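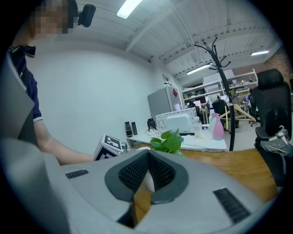

Dark navy polo shirt with white sleeve trim, and a wooden desk.

Jostard Cup

The Jostard Cup is the knockout soccer competition of the Eremora district, played every year between the clubs of the Eremora League. I've been keeping this entry going for a while now, and I've tried to stick to what I can find in old programs, in the league handbook, or in my own notebooks (I've been going to the games since I was small enough to sit on the wall at Sarantis Park, which you're not allowed to do anymore). If you want the league itself, that has its own entry. I'll only bring it up where the two get tangled, and they do get tangled.

Name

The cup is named after the Jostard ferry company, which paid for the first trophy and then went out of business before anyone had a chance to engrave the second winner. The league kept the name. There was a short spell when a sponsor wanted it called something longer, and the programs from those seasons have the long name on the cover and "the Jostard" everywhere inside. Most people here say "the Jostard" or simply "the cup." Older supporters in Grirex call it "the kettle," from the shape of the original trophy, which had a handle on one side and a kind of spout on the other where the second handle had come away and been fixed badly.

Format

There are 12 clubs in the competition, the same ones that play in the league. That's an awkward number for a knockout, so four of them get a bye in the first round and the other eight play each other for the remaining places. Then it's quarterfinals, semifinals and the final, the way you'd expect.

The byes used to go to the top four in the previous season's league table. They now go to the four clubs that did worst in the previous year's cup, and I have to say I love this rule. It means a club can get hammered in its first game one September and start the next edition already in the quarterfinals! The bigger clubs complain every single year. When more than four clubs went out in the same round, goal difference in that round decides it, and if that's level too, they draw names.

Everything up to the semifinals is a single match at the ground of whoever was drawn first. The semifinals are played over two legs. The final is always one match, always at Sarantis Park, even when Sarantis are in it.

Each half lasts 40 minutes. This is a leftover from the ferry days, when the visiting team had to make the evening boat, and the league has voted on changing it more than once. The vote has never gone through. Extra time was dropped at the same point the second leg was brought in, so a drawn tie goes straight to penalties, with the kicks always taken at the harbor end at Sarantis Park because the other end slopes. You can feel the slope if you walk it. The goalkeepers bring it up constantly.

History

Early years

The first few editions were small. Only the clubs with their own field could enter, and a couple of those fields were shared with cattle for part of the year. Records are thin. I have final scores for all of these seasons but scorers for only two of them, and one of the scorer lists has the same man down for both teams. I've left him out of the goals table until I can find another source.

Sarantis won three of the first four cups. They had the best field and, more to the point, they had the railroad workshop, which meant a full squad of men who finished work at the same hour and could train together. Grirex, up the valley, had the bigger crowd but could never seem to get eleven players to an away game on time.

The Grirex years

The middle stretch belongs to Grirex. They won five cups in a row, and the league table from those same years shows them finishing nowhere near the top, so it was a true cup side — they sat back, kept it tight and waited for a free kick. My father couldn't stand watching them. I thought they were wonderful, and I still have the pennant.

Their run ended in a semifinal second leg against a team from the coast, with Grirex leading by two from the first game and somehow losing by three at home. The match report in the local paper is four lines long and spends two of them on the wind. I've asked several people who were there what happened, and I've had a different answer from each of them. One says the goalkeeper was ill. One says he wasn't even playing. The team sheet lists him, for what that's worth, but team sheets were filled in before the bus arrived.

Two-leg semifinals

The second leg deserves its own section. It came in after a fogged-out semifinal was replayed, and the replay drew such a good gate that the clubs asked for two games every time. The away goals rule was used for a while and then thrown out. Under the current rules, the total score over the two games is all that counts.

Teams have the right to choose whether to play at home first or second if they've won the cup in the last three seasons. Otherwise it's a coin. Nearly everyone who gets the choice picks home second. The exception was Yavuz Kurtuluş, who asked for home first whenever he could. He explained it in a program interview once: he wanted his players to travel with a lead because, in his words, "they defend a bus ride better than they defend a corner."

Yavuz Kurtuluş

You can't write about this competition without a section on Kurtuluş. He played in midfield for Grirex toward the end of the good years, went across to Sarantis as a player (this was not taken well) and then coached them for nine seasons. He has his name on the trophy with both clubs. As a player he wasn't quick, and he didn't score much, but he took every corner and most of the throw-ins, and he talked all game long. I once stood behind the dugout for a quarterfinal and could hear him from the far side of the field, telling the fullback where to put his feet.

As a coach he is mostly remembered for playing his strongest team in every cup round. Other coaches were resting people for the league, and Kurtuluş simply didn't. Sarantis fans are still split over it. The league title got away from them twice by a point in those years, and there are people at the ground who will explain to you, at length, exactly which cup tie cost them which league game. I'm on his side. A league season goes on for months and you forget most of it by the summer, but I can tell you who scored in every one of those finals.

He stepped down after a final they lost on penalties. He hasn't coached since, though he does the draw for the first round most years and takes his time over it.

Venue

Sarantis Park holds 3000, with one covered stand and grass banks on the other sides. The final sells out if either Grirex or Sarantis is in it and comes close if they aren't. Tickets go on sale at the clubs first and at the ground on the day. The covered stand is split down the middle between the two sets of supporters, with the gap in between marked by a rope. Parking is terrible. If you're coming from up the valley, leave the car at the old workshop and walk down along the tracks, which takes a few minutes and brings you in by the turnstile that moves fastest.

There's been talk of moving the final to a neutral ground. The problem is that the only other one with a stand belongs to Grirex, and you can imagine how that conversation goes.

Records

The most goals scored in a single edition, counting every match and leaving out penalty shootouts, is 105. That was a strange year with a lot of very one-sided first-round games, and the final itself finished goalless. Grirex hold the record for consecutive wins with their five. Sarantis have won the cup more times overall.

The fastest goal in a final is disputed. The program gives it to a Sarantis forward in the first minute, but there was no clock at the ground that year, and the referee's card has it in the second. I go with the referee.

Trophy

The present trophy is the third. The first, the kettle, is in a glass case in the Sarantis clubhouse. The second went missing between a dinner and the engraver's, and it may well turn up in an attic one of these days. The third is silver-plated, has two proper handles, and is a bit dull to look at if you ask me. The winners keep it until the following September, when it has to be returned clean. Grirex sent it back one year with a ribbon still on in their colors, and the league fined them for it.

See also

Eremora League
Grirex–Sarantis rivalry
Sarantis Park

Last updated June 8, 2026. I'm still missing programs from the early finals, so if you have any, please get in touch.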